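El seguro que nadie lee hasta que sube la marea

Hay una carpeta azul en casi todas las oficinas de los pequeños astilleros, y casi siempre está debajo de algo: un catálogo de pinturas, una taza, el gato. Dentro duerme la póliza. La de Eglītis, un taller familiar de reparación de embarcaciones de recreo, llevaba 9 años renovándose sola cada primavera, con la misma firma y el mismo corredor, cuando en mayo una marea viva entró en la nave por la rampa de varada y dejó bajo el agua los motores que esperaban turno en el suelo.

Conviene detenerse un momento en esa palabra, «esperaban», porque de ella dependió buena parte de lo que vino después. Los motores no eran del taller. Eran de los clientes, y estaban en depósito. Algunos tenían la reparación empezada, otros ni siquiera presupuesto firmado, y uno llevaba allí dos inviernos enteros porque su dueño se había mudado y de vez en cuando mandaba una postal preguntando por él (y por la familia, todo hay que decirlo).
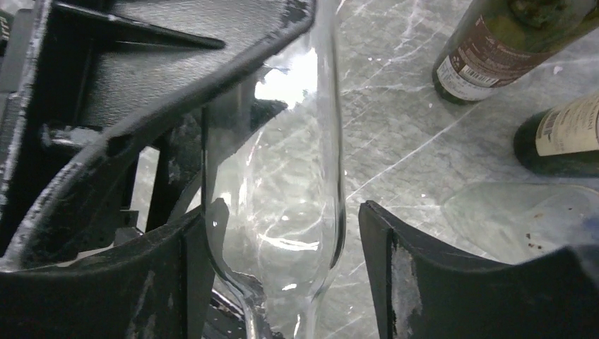 Una botella de vidrio transparente junto a una superficie gris de aspecto marmóreo.

La póliza cubría, según la primera página, «los bienes propios y los confiados al asegurado para su reparación». Suena amplio, y al leerlo uno respira tranquilo. Pero el seguro marítimo y el de talleres son primos que se hablan poco, y en la página 40 aparecía una definición algo más estrecha: bien confiado era aquel que contaba con orden de trabajo aceptada. La aseguradora, Fellaleck, ofreció pagar los motores con orden y rechazó los demás.

Elīna Baranauskienė, que lleva media vida peritando siniestros portuarios y que me recibió con un café tan cargado que todavía lo recuerdo, cree que el asunto es mucho más corriente de lo que parece. «La gente piensa que el seguro se discute cuando hay un incendio enorme o un barco hundido», me contó. «Yo me paso las semanas discutiendo qué quiere decir entregar una cosa. ¿Cuándo la entregas? ¿Cuando la dejas en la puerta, cuando te dan un papel, cuando alguien le pone una etiqueta?»

Ella misma pasó tres días en la nave, con botas altas y una libreta de las de espiral, reconstruyendo qué motor había llegado cuándo. El taller apuntaba las entradas en un calendario de pared, a lápiz, con iniciales. Había tachones, había flechas, y había un número de teléfono que resultó ser el de una pizzería. Con todo eso, y con mucha paciencia, consiguió fechar casi todas las llegadas, y la aseguradora aceptó el calendario como prueba, cosa que a ella le pareció un gesto noble y a mí, confieso, una pequeña maravilla. 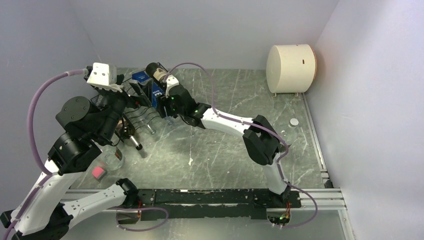 Última modificación de esta página: diciembre de 2022

Quedaba la cuestión del agua. Los contratos suelen distinguir entre la inundación que viene del cielo, la que viene de una tubería y la que viene del mar, y cada una tiene su franquicia, sus límites y su vocabulario. En Otisside, el puerto donde está el taller, las tres se mezclan con una facilidad pasmosa: aquella noche llovía a cántaros, el desagüe municipal devolvía agua a la calle y la marea subía por la rampa. Si la causa era la lluvia, la franquicia quedaba en el 2 por ciento del daño. Si era el mar, la cobertura se reducía al 50 por ciento de lo reclamado.

Los abogados llaman a esto causa próxima, y les puede ocupar meses enteros. La idea viene de lejos, de los tiempos en que se discutía si un cargamento se había estropeado por la tormenta o por el retraso que la tormenta provocó, y sigue dando trabajo a gente muy lista en ciudades sin mar. En este caso la resolvió en parte la sal, porque el análisis de los restos en los cilindros la encontró en abundancia, y eso inclinó la balanza hacia la marea. El taller protestó, con razón a mi juicio, que el agua salada no habría pasado del umbral si el desagüe hubiese estado haciendo su trabajo.

Al final hubo acuerdo, como suele haberlo. Medió Pavasley, una correduría pequeña especializada en puertos deportivos, y las partes se repartieron el disgusto: Fellaleck aceptó tratar el suceso como causa mixta y el taller renunció a reclamar por el motor de las postales, cuyo dueño, avisado por carta, contestó que no se preocuparan y que de todas formas pensaba comprarse uno eléctrico.

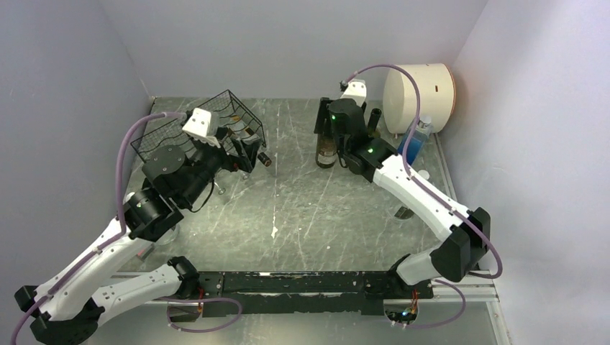 Dos brazos robóticos blancos y negros, uno de ellos con una cesta de alambre.

Desde entonces, en Eglītis cada motor que cruza la puerta recibe una hoja firmada antes de tocar el suelo, y el suelo, además, ya casi no lo toca, porque han puesto caballetes altos a lo largo de toda la pared norte. La póliza nueva es más cara. Incluye un anexo sobre bienes en depósito sin orden de trabajo, redactado en un lenguaje que, después de leerlo un par de veces y con la ayuda de Baranauskienė, creo haber entendido.

Le pregunté a ella qué aconsejaría a quien tenga un taller parecido, y tardó un buen rato en responder, removiendo un café que ya no tenía azúcar que disolver. Me dijo que leyera las definiciones antes que las coberturas, y que llamara al corredor una tarde tranquila, sin prisa y sin siniestro. Luego se acordó de la carpeta azul, la del taller, y quiso saber si seguía debajo del gato. Sigue allí.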